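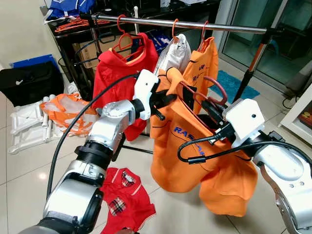

The fourth expansion for Lellau arrives in February, and most of it takes place in a town that players have only ever heard about. Rivadeneira was first mentioned in a tavern song in the original game. It has been on the edge of the map ever since, behind a closed mountain pass.

Lead writer Florencia Saavedra started with the song. It has 20 verses, and only six were recorded for the first release. The rest sat in a design document that got passed from one writer to the next. "There were names in there that contradicted three later quests," she says. "We kept the names and fixed the quests."

In the new story, the pass opens in the year 791 of the game's calendar, nine years after the siege that ends the main campaign. The people of Rivadeneira know little about that war. They have their own quarrel, over who has the right to ring the bell at the salt works, and the player walks in partway through it.

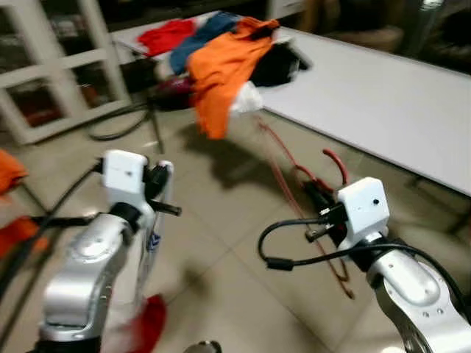 Karthikeyan Fernandes handled the codex, the set of in-game texts that veteran players read closely. He wrote 78 new entries, many of them letters between two sisters who never appear on screen. One set can be found only by players who finish the ferry quest without paying the toll.

The older codex has been edited too. An entry on the Patar, the river clan from the second expansion, used to say they had died out. It now says they moved upstream, and a few of them run the market in Rivadeneira. Saavedra expects complaints about that change and says she is fine with them. 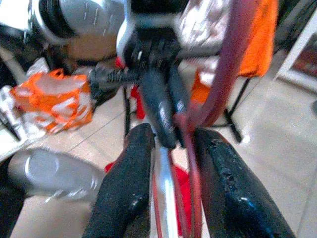
A red strap and a metal rod between two black gripper fingers.

Fernandes is already collecting notes for whatever follows. The last verse of the song mentions a lighthouse, and the map still has no coast.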